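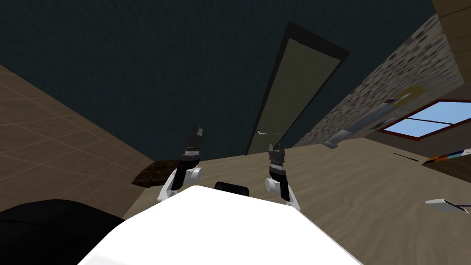
Computer rendering of a white robot with two arms, both grippers pointing into the room.

**FOR IMMEDIATE RELEASE**

2018-09-05

# Staseris opens its biggest fall season of evening classes yet in Prargate

PRARGATE – Sign-up is now open for the fall season at Staseris, the evening school on Trirker Street, and there is a lot to be excited about. The new program has 19 classes for adults, from bread baking and beginner accordion to bookkeeping, home wiring basics and conversational Albanian. Classes start the first week of October and run for eight weeks.

Last fall, 115 people took at least one class at the school, and many of them asked for the same thing: more hands-on courses, and more that start after 7 p.m. so people can eat dinner first. Both requests made it into the new schedule. Bookbinding is back after two years away, chair caning is brand new, and the drawing class has moved to the big room upstairs with the tall windows.

"I get stopped in the grocery store by people who want to show me the scarf they made or tell me they finally fixed their own kitchen drawer," said Valbona Kelmendi, director of Staseris. "I love that. We have teachers this fall who could talk about sourdough or double-entry ledgers all night long, and some of them will – so bring a snack."

The bread class will meet in the kitchen of the Prokopenko Bakery, two doors down from the school, after the shop closes for the day. Students will use the bakery's deck oven and take home whatever they bake. Space there is tight, so the class will be offered twice a week, in smaller groups.

Anyone who can't decide is welcome at the open evening in late September. Visitors can try out four of the classes in short sessions, meet the teachers, look through the textbooks and sign up on the spot. Coffee and walnut cake will be served in the front hall. There is no charge and no need to call ahead.

Most classes are open to complete beginners. The exceptions are Bookkeeping II and the Tuesday watercolor group, which ask for some earlier practice. Materials are included in the fee except for yarn, and accordions can be borrowed for the whole season, with a small deposit. Reduced fees are available for students, retirees and anyone out of work.

Printed programs can be picked up at the school office or at the Prargate public library.

**About Staseris**

Staseris is an independent evening school for adults in Prargate. It offers classes in crafts, languages, music and practical skills each fall and spring.

**Press contact:** Valbona Kelmendi, director, at the school office on Trirker Street, weekday afternoons

###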